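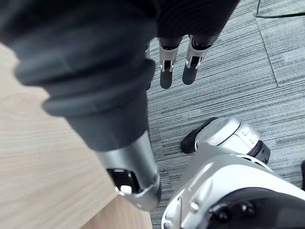
Erzählungen > Kurzprosa > Regelabweichung

Zuletzt aktualisiert: Donnerstag, 12. März 2026

Der Planer lieferte um kurz nach sechs eine Trajektorie mit 63 Stützpunkten. Masanja ließ sie im Simulator laufen, dann noch einmal mit halber Geschwindigkeit. Beim Stützpunkt 50 hielt der Zeigefinger an, wie am Vortag. Keine Kollision, kein Grenzwert, kein Eintrag im Fehlerprotokoll.

Er öffnete den Zweig, den Agarwal im Oktober hinterlassen hatte. In Zeile 13 der Konfiguration stand eine Wartezeit von 60 Millisekunden, daneben ein Kommentar: »nicht entfernen«. Condport hatte das Modul abgenommen, ohne danach zu fragen.

Masanja setzte den Wert auf null. Der Finger lief durch. Die Kraftschätzung driftete, fing sich, driftete wieder – immer in dieselbe Richtung.

»Und?«, schrieb Adley im Kanal.

»Läuft«, schrieb Masanja. Er löschte das Wort, bevor er es abschickte, und stellte die 60 wieder ein.

Beim nächsten Durchgang hielt der Finger an. Masanja sah auf die Kurve. Sie war in der Pause vollkommen flach. Er schrieb unter den alten Kommentar seinen Namen und übertrug die Änderung ins Hauptverzeichnis.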